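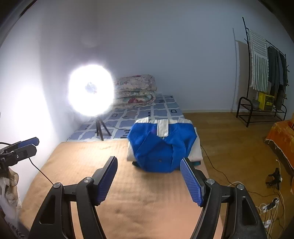 Shared bedroom, Begum House: a folded blue and white garment on the near mattress, with the checkered bed and folded quilts behind.

Prallwood Household Support
Progress report to the Grestis Fund
Bedding and Clothing Project, second reporting period

1. Where the project stands

The first rooms at Begum House are set up and in use. The bedding store has moved out of the hallway and into the old office, and the clothing sort that was holding up everything else is done for adult sizes. Children's clothing is still in bags.

We are behind on the second floor. The plan you approved had both floors finished by the end of February. The first floor was, and the second floor has beds but no storage. Section 5 explains what went wrong and what we would like to do with the part of the budget that was set aside for it.

2. Background for new readers at the Fund

Begum House takes in people who are between homes, mostly for stays of a few weeks. Many come with one bag and some come with nothing to sleep in. Before this project each room had whatever bedding had been donated most recently, and clothing was handed out from boxes by whoever was on shift. People were often given the wrong size, or a single sheet and no cover. Staff spent part of every evening looking for things.

The grant pays for three pieces of work: making up the bedrooms to one simple standard, sorting and folding the clothing stock so it can be given out by size, and getting the laundry onto a regular schedule. Staff time is paid for separately and is not reported here.

3. Bedrooms

The standard for each bed is a mattress with a cover, a sheet, a pillow with a case, and a quilt. We did not try to match the colors between rooms. The sheets came from several places and the residents we asked did not care about matching. They cared about having a spare.

The room shown at the top of this report is one of the shared rooms. The near mattress is low and has a light brown cover, and the bed behind it is made up with a blue and white checkered sheet. The flowered quilts folded against the wall at the end of the bed are from the older stock. We had planned to replace those with plain ones. They wash well and people ask for them, so they are staying, and the money for plain quilts has gone toward covers.

Covers have been the most useful purchase so far. A mattress without one has to be scrubbed and aired between stays, and that can keep a bed out of use for a day or more. A covered mattress can be stripped and made up again the same afternoon. The tan covers do wrinkle and they show dust, which came up in the room checks. We have added a quick brush-down to the changeover list and will look at a darker fabric when the next batch is bought.

Low mattresses were a concern in your last set of comments. We have kept them in the rooms used by families with small children, where parents prefer them. Older residents and anyone with trouble getting up from the floor are given a room with raised beds. This is now asked at check-in, on the same sheet as allergies and medication. During this period one resident was placed on a low mattress by mistake and was moved the next morning.

The wood floors have held up well. They are swept at every changeover and mopped on Friday. We have dropped the idea of rugs for the shared rooms. The two we tried slid, and one had to be thrown out after a spill.

Clothes racks are in place in the first floor rooms. We chose black metal racks over closed wardrobes on cost and because they can be carried upstairs by one person. The hooks at the top get used for coats and bags more than we expected. A few residents have said they would like somewhere to put clothes out of sight, and we think that is a fair request. A lidded box under each raised bed would meet it. It would not work for the low mattresses, and we do not have an answer for those yet.

4. Clothing

At the last report we had nearly 200 bags of donated clothing, most of them unopened. All of the adult bags have now been opened and sorted. Anything stained, torn past mending, or missing a zipper was taken out and sent for rags. What was left was washed, dried and folded.

Folding took longer to settle than it should have. In the first weeks everyone folded the way they do at home and the shelves looked full when they were half empty. Shirts slid off piles and the size labels could not be read. We now use one method for all tops. The garment is laid face down, the sides are brought in, the sleeves are tucked behind, and the bottom is folded up so that the collar or neckband ends up on top. The bundle is small enough to pick up with one hand and it holds together when it is taken off the shelf. Collars face out so that the label can be checked without unfolding anything.

Longer items are harder. Tunics, nightshirts and dresses made of light cloth do not keep a fold, and anything with buttons down the front tends to open at the first button. We fasten the top one before folding and leave the rest. Very slippery fabrics go on hangers.

Folding is done on a made-up bed when a room is between residents, as the old office has no table large enough. This works, but it means folding stops when the house is full, and the house was full for most of this period. A folding table is on the list in section 7.

Residents can now choose from the shelves themselves, by size, during two open hours in the evening. Before, a staff member brought a set of clothes to the room. The new way takes more tidying afterward. People leave with clothes they will wear, and fewer items come back unworn. Some residents have started refolding what they take down and do not want. We have put a card with the folding steps on the wall next to the shelves, with drawings.

Adult stock after sorting stands at 985 items. It is uneven. There are plenty of women's tops in medium sizes and very little in men's trousers, larger sizes of anything, or nightwear. We have changed the wording on our donation notice to ask for those and to say that we cannot take more tops for now. It is too soon to say if this has made a difference.

5. Delays

The second floor storage was to be built from shelving ordered through Dratero. The first delivery came with the wrong uprights. The replacements were correct but arrived after the fitter had moved on to another job, and the next date he could offer was well into the following period. The shelving is stacked on the landing, where it is in the way but safe.

Laundry also slipped. One of the two machines was out of use for a stretch while we waited for a part. With a single machine we could keep up with sheets and pillowcases but not with quilts, and some rooms went longer than planned on the same quilt. We borrowed dryer time from a neighboring laundromat at a reduced rate. That cost is in the accounts under laundry and is within the budget line.

The children's clothing was put off on purpose. It needs to be sorted by age as well as by size, and we did not want to start it without shelves to put it on.

6. Spending

Spending is under budget overall. The mattress cover line is over, offset by the quilts we did not buy. The shelving is paid for and the fitting is not. Rag collection was expected to bring in a small sum and has brought in $100, which has been put back into detergent and laundry bags.

We ask the Fund's permission to move the unspent part of the rug budget to under-bed boxes. The amount is small and the full figures are in the attached sheet.

7. Work planned for the next period

Fit the second floor shelving and clear the landing.

Buy a folding table for the old office. A secondhand one is fine as long as it is wide enough to lay an adult coat flat.

Open and sort the children's clothing, starting with the smallest sizes, where requests are most frequent.

Make up the remaining beds on the second floor with covers and a spare sheet each. There are 26 beds in the house in total, and the ones still waiting are all at the back of the building.

Try lidded boxes in one raised-bed room and ask the people staying there how they get on with them before buying any more.

Put the quilts on a fixed wash schedule, with the date of the last wash written on a tag sewn to the corner. At present this is kept in a notebook at the desk and the notebook goes missing.

8. Questions for the Fund

Please let us know if the change to the rug budget can be agreed by email or needs to wait for the next review.

In your comments on the first report you asked if spare bedding could be given to residents when they move out. We would like to do this for quilts and pillows. Residents who move into an empty apartment usually have no bedding for the first night, and a quilt that has been used by one person for several weeks is a sensible thing to send with them. The original agreement says that items bought with the grant stay in the house. Donated quilts are not covered by that wording, and we have let a few of those go already. If the Fund is willing to extend this to purchased items, we would need to add replacements to next year's budget, and we can send an estimate with the next report.

A visit to see the first floor rooms can be arranged on any weekday after 10 a.m., when the changeovers are finished.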